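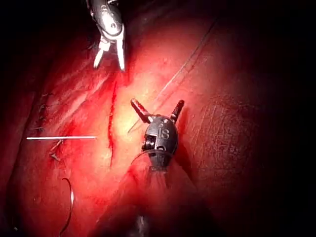

Two surgical instruments with their jaws open, over red tissue with a thin cut in it.

What Does the Inside of the Body Look Like During an Operation?

Most of the time you only see the outside of yourself. You see skin, hair and fingernails. The inside is covered up, and it stays dark in there. A surgeon is a doctor who sometimes has to look inside and fix something. This page explains what a surgeon sees and what the small tools are for.

What is tissue?

Your body is made of cells, which are too small to see without a microscope. When a lot of cells of the same sort are joined together and do the same job, they are called a tissue. Muscle is one kind of tissue. Fat is another. The thin lining on the inside of your cheek is tissue too, and you can feel it with your tongue.

People sometimes mix this up with the tissue you blow your nose on. The two words are spelled the same, but they are different things.

Why is it red?

Many tissues have tiny blood vessels running through them. The smallest ones are called capillaries, and they are thinner than a hair. Blood is red, so a tissue with plenty of blood vessels looks pink or red. Pull down your bottom lip in front of a mirror and you will see some of this color. Fat is more yellow, and tendons are close to white.

Why is one part so bright?

There is no daylight inside a body, so surgeons have to bring a lamp. Where the light is strongest, the tissue can shine so much that its color nearly disappears. In the picture that part looks pale yellow. The folds farther away from it are in shadow. You can see the same thing at home if you shine a flashlight on a tomato in a dark kitchen. The tomato has a bright spot on it and is dark around the sides.

What is an incision?

An incision is a cut made on purpose by a surgeon. The word comes from Latin and means "to cut into." Look for the thin, dark red line beside the bright patch. It is a little wavy, and it gets narrower toward one end.

Surgeons plan where an incision will go and how long it needs to be. A patient having a big operation is given medicine called an anesthetic first. With a general anesthetic the patient is in a very deep sleep and does not feel the cut.

What are the jaws for?

Your hands are big compared with many of the parts a surgeon works on. Long, thin instruments can go where fingers would not fit. Many of them have two jaws at the tip, which open and close like a bird's beak. Different tips have different names:

Graspers hold on to tissue.
Scissors cut tissue or thread.
Needle drivers hold a curved needle for sewing.

One of the instruments in the picture has slender jaws in a narrow V shape. The other has its jaws spread wide apart, with nothing between them. It also has a small wheel with a ridged rim on its side. This is a pulley. You may have seen a bigger one at the top of a flagpole, where the rope goes over it. Here it is part of the wrist of the instrument, the place where the tool bends.

How does a cut get closed?

Surgeons close many cuts with stitches, also called sutures. Some stitches are made of thread that the body slowly breaks down by itself. Others are taken out later by a doctor or nurse. Cuts can also be closed with staples or with a special glue. After that the body makes new cells to join the two sides together. A small cut in your skin may heal in 7 days. A deeper one takes longer.

Try it yourself

You need a sheet of felt, kitchen tongs, tweezers and 12 dry beans. Ask a grown-up to cut a slit in the felt 5 centimeters long. Put the beans under the felt, and take them out through the slit with the tongs. Then put them back and do it again with the tweezers. Write down which tool was easier to use, and whether the felt moved.

Words to know

Anesthetic: medicine that stops a patient from feeling pain
Capillary: a very small blood vessel
Incision: a cut made by a surgeon
Suture: a stitch
Tissue: a group of cells that do the same job

Written by Fanni Kovács
Checked by Boglárka Medve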